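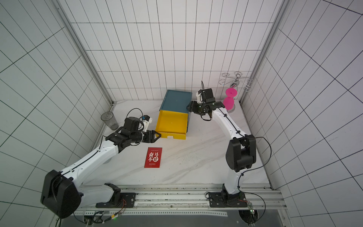
The Menon Street Repair and Reuse Hall in Vetley opens its Small Storage Month this August, and the first thing through the doors is a shelf's worth of desktop drawer units that will go home with anyone who wants one. Organizers have been collecting them since spring from closed offices, school supply rooms and a lot of generous attics, and the variety is wonderful. There are plain gray stackers and tall letter trays, and then there are the cheerful ones, like the two-tier unit with a dark teal-blue box on top and a bright yellow drawer below, with a small tab handle on the front. It has a flat lid, so a lamp or a pencil cup can sit right on it, and the drawer slides out toward you for paper clips, seed packets, fuses, guitar picks or whatever else has been rolling around your desk since last winter.

The hall has 404 of these small units ready to hand out, more than it has ever had for a single event. Last year's supply was 206, and those were gone before lunch on opening day. Anyone who stood in that line will remember it going past the bike racks and around the corner by the bakery. This time there will be two tables and two lines, and the units will be put out in batches through the morning so that people who come at eleven have the same pick as people who come at nine.

Storage Month grew out of a much smaller idea. A few years ago the hall ran a one-evening class called Empty the Junk Drawer, where people brought their worst drawer in a shopping bag, tipped it out and sorted it together. It was loud, it was messy, and it filled up every time it was offered. What people kept asking for at the end was somewhere to put the things they had decided to keep. Big plastic tubs were too big. Shoeboxes sagged. The little drawer units that offices throw out by the dozen turned out to be just right, and the hall started setting them aside.

The class is back this year, and it has doubled to four evenings, all starting at 6:30. Each one takes on a different kind of clutter: desk and mail, sewing and crafts, kitchen odds and ends, and the big favorite, hardware and batteries. Bring the mess with you in any bag or box. Sorting trays, labels and markers are on the tables, and there is a bin at the back for dead batteries and another for mystery chargers. The mystery charger bin is worth a visit by itself — last year a woman found the cord to a camera she had put away when her son was in kindergarten.

Every class closes with a drawer swap. If you have a unit at home that is too shallow or too deep, or the wrong color for the room (it matters!), bring it along and trade it for another. Units with a cracked lid or a missing handle are welcome too. The repair bench will have replacement pulls, felt pads for the feet and a good supply of paste wax, which does amazing things for a drawer that sticks.

A few tips from the class handout, for anyone who wants to get started early:

Take the drawer all the way out before you fill it, and wipe the inside of the box as well as the drawer.
Give each drawer one job and write the job on a label, even if it seems silly.
Put the heaviest things in the bottom drawer so the unit stays put when you pull it.
Leave a little room. A drawer filled to the top on the first day will be jammed by the second week.
If you haven't decided about something in 10 minutes, put it in a bag with your name on it and bring it to the swap.

Money for the month comes mostly from the Janda Neighborhood Fund, which gave the hall $3,000 for shelving, labels and evening hours. Part of that went into the new back room, where donated goods are now cleaned and checked before they go out. Donations used to wait in the hallway in front of the coat hooks, and anyone who came in with a stroller had to climb over them. The hallway is clear now and it is a joy to walk through.

Households in Vesunska can join in this year as well. A pickup point will be open at the Vesunska library's side entrance on the first two Saturday-market mornings of the month, with a smaller selection and the same rules. The 14 bus stops right outside, and a single unit rides very nicely on a lap.

The units are free, one to a person and up to two to a household. Teachers setting up a classroom can ask for more by filling out the short form at the front desk, and those orders will be packed ahead and held until the end of the month. Classes are free too, but seats are limited, so please sign up at the desk or by phone. Children are very welcome at the desk and craft evenings and tend to be the most ruthless sorters in the room.

Drop-offs are still being accepted for the rest of the season. The hall can take desktop drawers, letter trays, card files, spool boxes and small parts cabinets, in plastic, metal, wood or heavy cardboard. Please empty them first. Full-size filing cabinets and dressers are too large for the back room, though the front desk keeps a list of places in Vetley that will come and get them.

Doors open at 9 a.m. on the first morning, with coffee out from 8:30. Parking is behind the building, off the alley, and there is a ramp at the Menon Street entrance. Bring a tote bag or a box if you have one — the hall ran short of both last year.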